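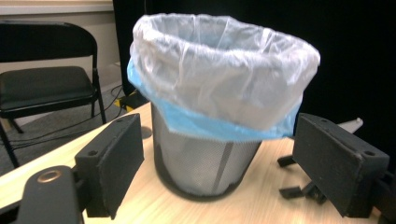

Will a machine ever put the bin out?

My grandmother had a theory that you could judge a house by its bins, and I have been thinking about her a good deal since July, when I spent two days on an industrial estate outside Tivura watching grown men and women with excellent degrees try to get a bag to sit nicely inside a wastebasket. I had gone to find out whether robots can do our chores yet. The short answer is that they can do some of them, slowly, on a good afternoon, if you tidy up first. The longer answer involves quite a lot of tea.

Boludel has two rooms above a tile showroom and a kettle that trips the lights. Its founder, Đức Trịnh, used to design packing lines, the sort that drop yoghurts into trays all night long, and he is very good company on the difference between a factory and a kitchen. In a factory, he told me, you get to choose what the machine sees. The yoghurt always arrives the same way up. "At home the yoghurt is behind the mustard, and somebody has put the lid on crooked," he said, and looked rather pleased about it.

So how do you teach a machine about crooked lids? At Boludel you show it, over and over, with a two-fingered gripper you hold in your own hand. It has a camera on it, so that whatever you do with those two black fingers is recorded from more or less where a robot's own wrist would be. I was allowed a go. I'd expected to feel like a surgeon, and I felt like somebody trying to butter toast in ski gloves. You lose your palm, you lose three of your fingers, and you discover how much of housework is done with the bits you've lost (the edge of the hand that sweeps up crumbs, the knuckle that pushes a drawer to).

The bin was my downfall. It was an ordinary mesh one, the kind that lives under desks, with a white bag folded over the rim, and all I had to do was get the bag off and a fresh one on. Getting it off went well enough! Putting one on means finding the opening, which I do at home by rubbing the plastic between finger and thumb and muttering, and then persuading it down over a rim that is wider than you think. I managed it once before lunch. Thịnh Trương, who has been on the team from the start and has the patience of a piano teacher, can do 20 in an hour with the gripper and makes it look like folding napkins.

Her view is that people ask after the wrong chores. Everyone wants to know about ironing, and when she says that ironing is a long way off they lose interest, when there is a whole layer of small dull jobs underneath that might come much sooner. Picking up a used tissue, say, and dropping it in the bin. I said that sounded easy, and she gave me a kind look.
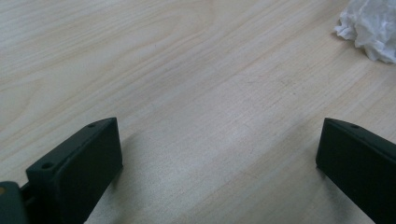
A tissue never has the same shape twice, you see, and it weighs next to nothing, so a machine that feels for resistance can close its fingers on one and hardly know it's there. Pinch too high and you come away with air. Pinch too low and you're pressing on the table. White paper on pale wood under office lighting isn't much help to a camera either. Thịnh's team recorded 200 tissue pick-ups before they let the real arm try, and on the afternoon I watched, it cleared 21 in a row before it began fussing at a knot in the wood. I clapped. I was the only one who did, and I think they found it rather sweet.

Bin bags are going more slowly. They have around 400 recordings so far, and the arm can lift out a full bag provided it isn't very full, but fitting the new one still defeats it more often than not. Đức thinks plastic film is one of the hardest things you can hand a robot, harder than eggs, which everybody always asks him about. An egg at least stays egg-shaped while you make up your mind.

For a second opinion I took the bus across town to Kocabaş, a family laundry that has had a folding machine from Civumia on trial since the spring. It does towels beautifully. Pillowcases it will do if someone feeds them in straight, and fitted sheets go to the aunt in the back room, as they always have. The family were fond of it, in the way you might be fond of a slow but willing nephew, and they had worked out that it suited them best between two and four, when the shop was quiet and somebody could stand next to it.

Standing next to it is the part I keep coming back to. I didn't see a machine that week that could be left alone with a chore for very long, and if you have to be in the room anyway you may as well do the bin yourself. Đức wouldn't give me a date, though I asked him in several different ways, the last of them on the stairs. He did say he'd be happy to send me the arm for a month once it can manage the bags, and I've told him where the kitchen is.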